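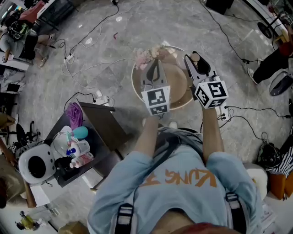
Demonstration collection, weekly meeting
Thursday, 10:30, Samix second floor
Present: collection lead, two shift supervisors, training engineer, data review, Villalobos liaison (by phone)
Absent: purchasing

1. Minutes of last meeting
Accepted with one change. Item 4 should read "left gripper," not "left camera."

2. Progress on the tabletop set
The target is 800 accepted demonstrations with the hand-held grippers. 204 are accepted so far. Data review has another 80 waiting and expects to clear them by Monday's export. The morning shift is ahead of the afternoon shift, mostly due to the late start after lunch. Supervisors will move the calibration check to before the break.

3. Rejected recordings
Most rejections this week were for lost tracking on the marker cubes. It happens when the operator turns a wrist so far that no printed face is toward the camera. Operators will be asked to keep at least one face of each cube in view for the whole task and to start over if they lose it. The training engineer would like the failed tries kept in a separate folder in Fliltell and labeled. Agreed.
A smaller number were rejected because the operator began before the start tone. No action beyond a reminder.

4. Task variety
The training engineer reported that the Demov model does well on pick and place with one hand and poorly when both grippers have to work together. More two-handed examples are needed: holding an object steady with one side while the other side lifts, and passing from left to right. Supervisors asked that the start position be changed between tries, as too many recordings begin with the objects in the same spots. A new task sheet will go out with 3 layouts per task.
The liaison asked whether clear objects should stay in. The engineer wants them in. Data review noted they take longer to label. Left in for now, to be looked at again next month.

5. Room and equipment
Power strips and cables on the floor are a trip hazard. Cables crossing the operator's path are to be taped down or run along the wall before the Monday shift. Action: afternoon supervisor.
One set of shoulder straps slips during long sessions. Spare buckles have been requested. Action: purchasing.
Side tables are to be cleared at the end of each shift.

6. Operator breaks
Operators report sore forearms by the end of a session. Sessions will be shortened and operators will swap out halfway. Supervisors to post the new rota.

7. Other business
The Villalobos liaison will send the updated consent form. Old forms remain valid for operators who have signed.

Meeting closed 11:20. Next meeting same time next week, same room.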